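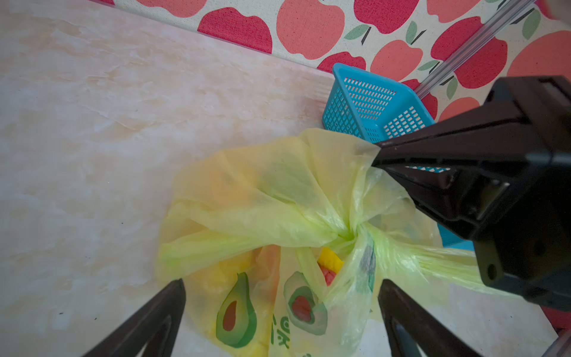 Yellow plastic bag, gathered at the top.

I've been living inside one record all month, so you're getting a whole item about it. Sondale's second album, Gravville, came out on Perkora in an edition of 200 cassettes, and I missed every one of them the first time. A small run of vinyl followed in November, and I missed that too! What I finally have is the reissue, 43 minutes across two sides, and I've played side one so often that my neighbor hums the organ part on the stairs.

If you know Sondale at all, it's probably from the loud stuff, with the two drummers and that guitar sound like a bus braking. Gravville is much quieter. Most of it is organ, tape hiss and a bass that wanders in late and leaves when it feels like it. "Colombo" is the one everybody picks out (nine minutes, one chord for the first five) and I get why, but my favorite is the short piece right after it, where someone plays a melodica badly and then a little better.

I do have complaints. The singing on side two is mixed so low I gave up on the words, and the last track fades just when it's getting good. I'd happily take another ten minutes.

The label's page was showing 1,253 plays when I looked, which seems criminal for a record this lovely. Go push it up a bit, preferably late at night with the window open. And if anyone has a spare copy of that first cassette, please write to me before you list it anywhere. I can trade.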